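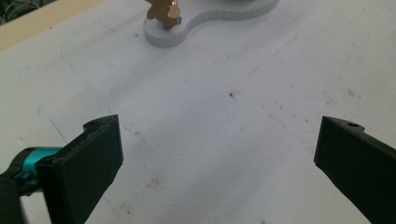
Gripper fingers open, with the white base plate ahead.

Household Tasks Pilot: progress report
Prepared by Imke Frerichs for Jussara Andrade, Pranell
10/31/22

Jussara, when you signed off on this work in August you asked me one question: can a machine tidy a dresser yet? My answer is still no, but it's a much more interesting no than it was, and I'm really pleased to be writing this one.

The short version is that picking things up is going well, putting them down is going fairly well, and anything that dangles is still a mess. We planned for 300 recorded demonstrations by this point and we have them, plus 79 more that Wiesława squeezed in while we were waiting for parts. Of the full set, 200 have been checked and labeled. Frauke is working through the rest and expects to be finished well before the next review.

What we've been working on

The chore for this period was the jewelry holder. It's the kind of thing plenty of people have on a dresser: a post with a peg, a bowl, a base that joins them. Someone comes home, takes off a chain, hangs it up, drops the small stuff in the bowl. A person does it half asleep. For a machine it's a string of hard little problems, and I've become very fond of it as a test (my family is tired of hearing about it).

The bowl is the friendly part. It's wide and it stays where you put it, and the Alov policy learned to drop small items in it sooner than I expected! The worst habit is letting go a bit too early, so things land on the rim and bounce. Jytte thinks that is a timing problem in how we cut the recordings, and her first fix looks promising.

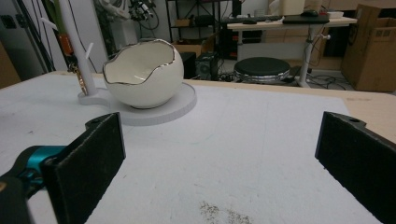
Chains are where we lose most of our time. A chain changes shape every time you touch it, and once it bunches up the software has trouble working out which bit is the loop. The trained policy will often carry one all the way to the peg and then lower it just in front. It's so close! We've started recording more demonstrations of the last inch of that motion, done slowly, and I'd like to keep doing that for the whole next period.

Two-handed work

This is the part I'm most excited about. We had planned to stay with one hand until the new year, but the one-handed results kept showing the same weak spot: the holder shifts when you push on it. People steady it with the other hand without thinking. So we moved the two-handed recordings up, and the operators took to them quickly. Wiesława says the first few tries feel like wearing oven mitts and then it clicks.
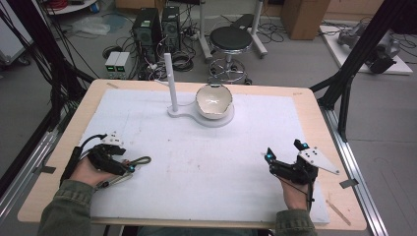

Keeping both hands in step is harder on the software side. Jytte had to rework how the two streams are lined up, and we lost 2 weeks to that. It's sorted out now, and the Zirix storage upgrade you approved has made the larger files a lot less painful.

Where that leaves the bigger question

I would not put any of this in a home today. It's slow, it needs good light, and it gets confused if the holder is turned to an angle it hasn't met before. Weidemann asked whether the same training could restock small items on a shop display, and I think that may come sooner, as the goods there are mostly boxed and don't tangle.

For next period we'd like to:
Finish labeling the backlog
Record chains of different lengths and weights
Turn the holder to new angles between runs
Start a small shelf test for Weidemann

No change to the budget. I do need your okay on extra operator hours for the chain recordings, and Frauke will send the numbers separately.

Imke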